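Pre-release inspection checklist, Ulladia companion book and collector's box
Nutudel Books and Games, gaming tie-ins desk
Inspected 22 November 2020

Comments are mine. Arguments about comments may be left in the tray, where they will be filed with the others.

1. Outer box
Lid lifts without tools: PASS
Corners square and free of splits: PASS, on the second box. The first had been dropped, possibly from orbit.
Staples or exposed wire: NONE FOUND
Age label on the base: PASS. Same size of type as last time, so bring a lens.

2. The book
Page count against contract: PASS. 119 pages, if we agree to include the one that says "Notes" and has lines on it.
Binding, opened flat ten times: PASS. Some creaking at the eighth.
Ink rub test, white cloth: FAIL. Page 46 is a full-bleed painting of the Siege of Wastosley and a fair part of the siege came off on the cloth. Printer to try a longer drying time.
Smell: strong. Not on the form, but I'm adding it.

3. The text
Names match the game: FAIL. The river changes spelling between pages 70 and 71, mid-battle. I assume the army crossed it at the hyphen.
Spoilers for the final chapter: PRESENT, on the back cover. Marketing say this is a feature.
Credits: PASS. Cover artist now appears as Pawłowska, with the proper ł. The September proof had a small empty square there.

4. Pewter figure and dice
Small parts warning: PASS
Figure's spear, blunted tip: FAIL. Drew blood (mine). Plaster in the first aid box, entry in the accident book, handwriting shaky.
Dice, sharp edges: PASS
Dice, fairness: NOT TESTED. Outside my remit, though I rolled a lot of ones.

5. Download card
Code panel scratches off cleanly: PASS
Code works: PASS, third attempt. The font makes no distinction between a zero and the letter O. Ask for another font.
Flashing image warning on the start screen: PASS. Stays up long enough to read, unlike the summer build.
Volume on first launch: FAIL. Starts at full. I was wearing headphones. See also accident book. 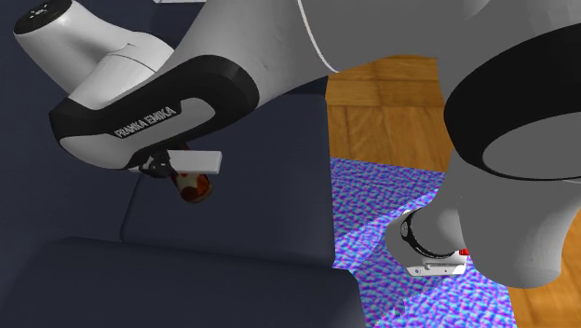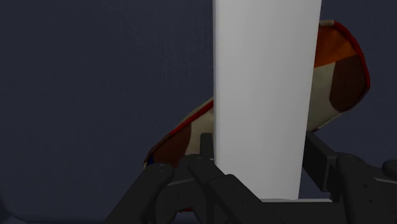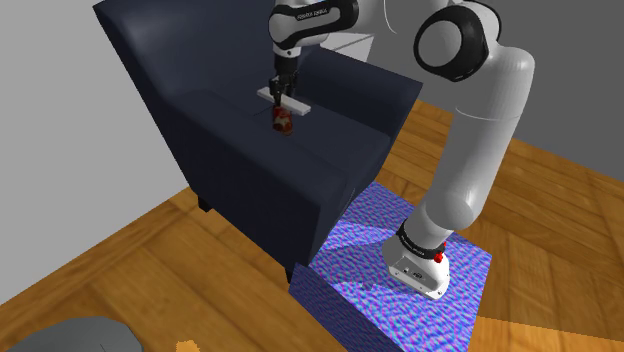 6. Packing and transit
Drop test, six faces: PASS on five. The sixth lets the figure out of its tray, and it goes spear first into the book. Linked to the fail under section 4, and to a neat hole in the prologue.
Shrink wrap, air holes: PASS
Carton weight marked on two sides: FAIL. Marked on one side, and upside down.

Overall: HOLD. Items to clear before release are the ink, the river, the spear, the volume and the carton marking. The tray can be fixed with a deeper slot, which I asked for on the previous title and will ask for again on the next.

Reinspection: on receipt of new samples. Please send two boxes, and please don't throw them.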